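Docs Guides Data Collection Review Export Support

Guides > Data Collection > Recording wiping demonstrations

Recording wiping demonstrations with hand-held grippers

This guide covers collecting two-handed demonstrations of window and sill wiping for policy training. It assumes both grippers have been calibrated and the head camera is paired with the Skusska recorder. If not, finish the setup guide first. Marker tracking errors introduced at setup can't be repaired at export.

Before you start

Charge both grippers and clear the card. A session of 40 episodes fits on one card with room for the calibration clips. Check that the marker cubes are clean and seated square on their mounts. A cube that has been knocked a few degrees will still be detected, but the gripper pose will be wrong in every episode that follows.

Choose a window you can reach along its full lower edge without stepping up on anything. Lock the sash. Frosted or textured glass is fine. With clear glass, record in the morning or late afternoon, when there is less glare, and avoid standing so that the cubes reflect in the pane. The tracker can pick up a mirrored marker and jump to it.

Record the calibration clip

1. Start the recorder and wait for the tone.
2. Hold both grippers in front of you at chest height, cubes toward the camera, for 2 seconds.
3. Open and close each gripper fully, left first.
4. Turn each wrist slowly through its range, then stop the recorder.

Repeat this clip whenever the head strap is moved or a gripper is put down for a break.

Record an episode

Each episode is one wipe task from grasp to release. Pick up the cloth with the right gripper, bring it to the starting corner, and press before you move. Contact should be visible in the video as a short pause. Then wipe along the bottom of the pane at a steady speed, lift, and put the cloth down. Keep the left gripper up and in view even when it has no work to do. Policies trained on sessions where the idle hand drifted out of view tended to drop that arm at random.

Corners need the most examples. The cloth folds differently each time, and the fingertips have to push it in where the glass meets the frame without sliding off. We ask for at least 10 corner episodes per session, with the starting grasp varied between them.

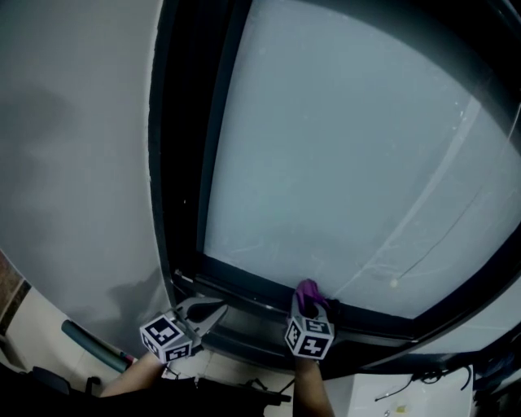
Right gripper pressing the cloth into the bottom corner, left gripper held alongside. Two patterned faces show on each cube.

Try to keep two faces of each cube toward the camera during contact. One face is enough for detection, but orientation gets noisy, and the noise is worst when the hand is nearly still. If a cube turns away for more than a moment, finish the episode anyway and flag it with the foot switch. Don't restart in the middle of a wipe.

Look at the work with your head, not only your eyes. The lens is wide, so it is easy to assume the hands are well covered when they are low in the view.

Review and label

Copy the card to the Tiwari import folder and run the tracking check. Episodes are sorted into pass, partial and fail. Watch every partial once at normal speed. Keep it if the gap falls before the grasp or after the release - trim it there and save. Discard it if the gap overlaps contact.

Label failed wipes as failures and keep them. A dropped cloth followed by a clean recovery gets its own label, "recovery", and should not be trimmed.

The window set stood at 852 accepted episodes in April. Left-handed grasps are still short, so operators who are comfortable leading with the left hand should do so for half of each session.

Known problems

Gripper width reads zero: the finger marker is covered by cloth. Grasp nearer the middle of the fingertips.

Tracking jumps at the start: the recorder was started before the hands were in view. Trim to the first stable pose.

Left and right swapped: the cubes were mounted on the wrong grippers. Send the session to Babita Dhillon for relabeling and don't edit the files yourself.

Next: Exporting sessions for training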